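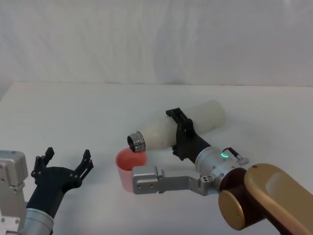

Vandus two-arm bench kit: trial places open

The Institute is pleased to announce that the Vandus two-arm kit is now offered to member laboratories on a trial basis. The current exercise is a pouring task, in which one arm tilts a bottle over a cup and the other stands ready with its gripper open. The kit is supplied by Flanach at a hire charge of £1,944 for 120 days, with training for 2 members of staff included. Applications should reach Gerd Wunderlich by 3rd August. Questions on bench space and insurance should be addressed to Hartmut Hellwig. A report on the trial will be published in December.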